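Work With Us > Current Openings > Workroom and Stockroom > Drapery and Soft Goods Assistant

Drapery and Soft Goods Assistant (part time, seasonal)

Dollorow makes and rents curtains, backdrops and table drapes for small theaters, school stages, trade booths and community halls. We are looking for one assistant to join the workroom from February through the end of the spring rental season, with a chance of staying on after that.

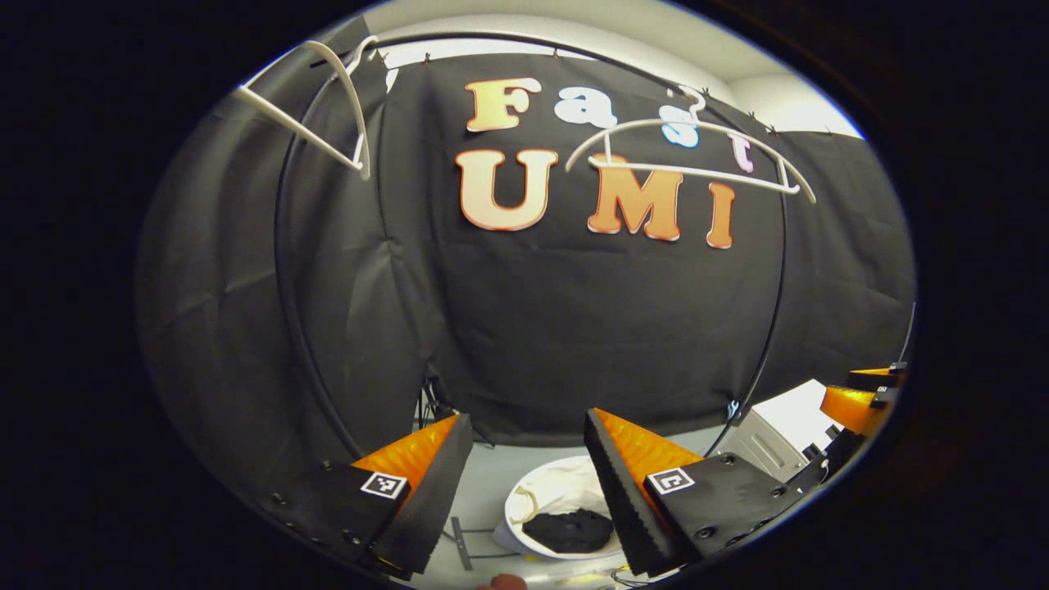

Black fabric backdrop with cut-out lettering

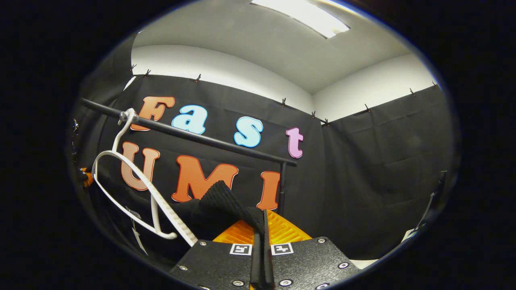 The job is split between the sewing tables and the stockroom. In a normal week you will spend more time handling fabric than sewing it. Rentals come back folded badly, with tape on the hems and clips still attached, and all of it has to be checked, cleaned, repaired if needed, measured again and put back on the shelf with the right tag. When that work is caught up, you will help the sewers with cutting and hemming for new orders.

We have 120 drapes in the rental stock at present, plus table covers and skirts. Most are black. Telling one black fabric from another under workroom lights takes some practice, and we will teach you how we do it. You do not need to know the names of fabrics before you start.

What you will do

- Unpack returned rentals and check each piece against its order sheet
- Look over both sides for tears, burns, wax, tape residue and pulled seams
- Brush, steam or spot clean pieces, and set aside anything that needs the outside cleaner
- Mend small holes and restitch hems by hand or on a straight stitch machine
- Replace missing grommets and ties
- Fold, tag and shelve finished pieces by height, then by width
- Pack outgoing orders and put in the correct clips, ties or hooks
- Help with cutting lengths from the roll, always with a second person on the other end
- Sweep the cutting floor at the end of the shift

Some orders include letters or shapes for the front of a backdrop. The customer sends the wording and we cut it from board or felt. If you have a steady hand and like this kind of work, say so when you apply, as there is usually more of it than we can get to in spring. It is not a requirement.

What we need from you

You should be able to sew a straight seam by machine and do a neat hand hem. Home sewing experience is fine. We have hired people who learned on quilts, on costumes and on boat covers, and all of them managed.

You need to be able to lift 40 pounds with help and be on your feet for most of a shift. The larger drapes are heavy and awkward to carry, and we use carts and two people for those. The stockroom has a rolling ladder, so you should be comfortable a few steps up.

Good measuring matters more to us than speed. A drape that is tagged two inches longer than it is will end up on a stage with a gap under it, and the customer will find out an hour before the doors open. We measure twice and write it down both times.

You need enough English to read order sheets and leave clear notes for the next shift. Other languages are welcome in the workroom.

Useful but not required

- Experience with an industrial machine or a walking foot machine
- Any stage, booth or event setup work
- A driver's license, for occasional local drop-offs in the company van
- Knowledge of flame-retardant fabric and how it should be cleaned

Hours and pay

Twenty-two hours a week, spread over four shifts. The morning shift starts at 8:30 a.m. and the afternoon shift starts at 1 p.m. You will be told your shifts two weeks ahead. We may ask for extra hours in April and May, which are our busiest months, and you are free to say no.

Pay is $21 an hour for the first month and $22.50 after that. Extra hours over forty in a week are paid at time and a half. The lunch break on shifts over six hours is paid. We supply scissors, thimbles, aprons and dust masks. Some people prefer to bring their own shears — please mark them with your name and do not lend them out for cutting paper.

Where you will work

The workroom is on the ground floor of the Baseck building, on the side facing the loading yard. There is free parking in the yard and a bus stop at the corner. The entrance is level, and the restrooms and break room are on the same floor. The room is heated, but the stockroom runs cold in winter and most of us keep a sweater there.

The team is small. You will report to Sânziana Hodoroagă, who runs the workroom and plans the shifts. The rental office is upstairs and handles all calls with customers, so you will not be expected to answer the phone.

How to apply

Send a short letter telling us what you have sewn and when you could start. A resume is helpful but we will read your letter first. Photos of your work are welcome, up to three. Please put reference 1551 in the subject line so that your message reaches the workroom and does not sit in the rental inbox.

You can also drop off a letter on paper at the rental office between 9 a.m. and 4 p.m. Address it to Sânziana Hodoroagă.

We will invite a few people in for a paid two-hour trial. You will be asked to measure and tag a drape, sew one hem and fold one large piece with a partner. We pay for the trial at the starting rate whether or not you are offered the job. Bring reading glasses if you use them, and wear closed shoes.

Everyone who applies will get a reply, including those we do not invite. If you applied last season and were not hired, you are welcome to apply again — we had one place then as well, and several good people.

Other current openings
Delivery Driver, Curier route (part time)
Rental Office Clerk (full time)
Weekend Setup Crew, Oprea Hall (on call)
Sewing Machine Mechanic (contract)

Contact the workroom | Rental terms | © Dollorow | Back to top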